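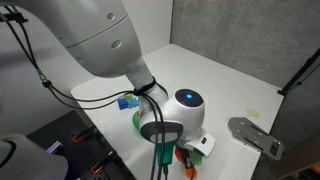
Are We There Yet? A Few Thoughts on Robots and Housework

September 14, 2021

My mother bought her first dishwasher in 1998, and I remember her standing in front of it with her arms folded, watching the little light, as if the thing might need her. For a week or two she washed every plate before she put it in. I think of her whenever somebody asks me (and people do ask me, at weddings and in checkout lines, once they learn I write about this stuff) when they can have a robot that does the chores.

My answer has been the same for a good while now, and it is a cheerful one, though it tends to disappoint people. We already have robots that do chores. We call them the washing machine, the dryer, the dishwasher, and that round fellow who gets stuck under the couch. What we don't have is the one who carries the laundry to the machine, or finds the sock, or looks at a counter full of odds and ends and knows which of them go in which drawer. All the work that is left over for us is the picking up and putting away, and oh my, is there a lot of it.

I have come to believe that putting away is the hardest chore there is. Scrubbing is dull, but you can do it while thinking about something else entirely, and a machine can do it too, provided you give it a box to do it in. Putting away is a string of tiny decisions. Is this cup part of the set? Does it nest inside that one, or is it a hair too big? Can I reach it without knocking over its neighbor? You and I answer all of that without noticing, usually while talking on the phone.

So when I want to know how far along the machines are, I don't much care for the videos of them dancing. I want to see one left alone with a set of stacking cups, the kind you hand a baby to keep her busy while you drain the pasta. Small, round, bright, light enough to tip over if you breathe on them. A toddler will spend a whole happy morning on them and get it wrong 40 times, and by spring she will be bored with the whole business and on to the cat's water dish.
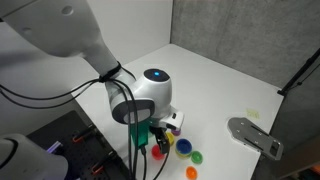 Mitra Salehi wrote to me after my last column on this and took me to task, very kindly. She thinks I am grading on the wrong curve. People at home may want a helper that handles everything, she says, but a shop floor only wants one that handles the same few things all day long, and she would gladly take a slow machine that packs one kind of jar over a clever one that is still learning about cups. She packs jars, and her wrists hurt, and she would like me to stop waiting for perfection on her behalf.

Well, I have chewed on that letter for weeks, and I think she is mostly right. A shop can be arranged to suit the machine. You can bolt down the table, keep the light steady, and see to it that the jars always come from the left. My kitchen can't be arranged to suit anybody, and certainly hasn't been since we got the dog. If I had to bet, I would say the jars go first, and the hospital linens, and maybe the returns counter at the big stores, and my kitchen comes dead last.

Where I part ways with her, just a little, is on the cups. I don't think learning about cups is a detour. A jar that always comes from the left is fine until the day one comes from the right, lying on its side, with the lid loose. Somebody has to walk over and fix it, and if that happens often enough, you have traded sore wrists for sore feet. The learning that goes into a pile of toys, with all its fumbling, is the same learning that would let a machine shrug off a tipped jar. It's slow, and it looks silly from the outside, and I would fund it before almost anything else if anyone were foolish enough to give me the checkbook.

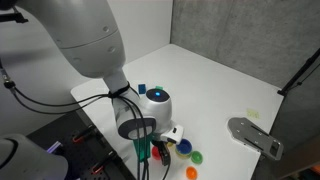

So would I buy a household robot today, if one turned up at the store at a fair price? I would wait, and spend the money on a better dryer.

I say that as a person who very much wants to be wrong. My neighbor Hye-jin Han is past the age when bending down to the low cupboards is a small matter, and she has moved everything she uses up to counter height, so that her kitchen looks like a yard sale. A patient arm that could fetch the roasting pan in November and put it back again afterward would mean more to her than any gadget I have ever reviewed. It could take 20 minutes over it for all she cares. She'd have the radio on.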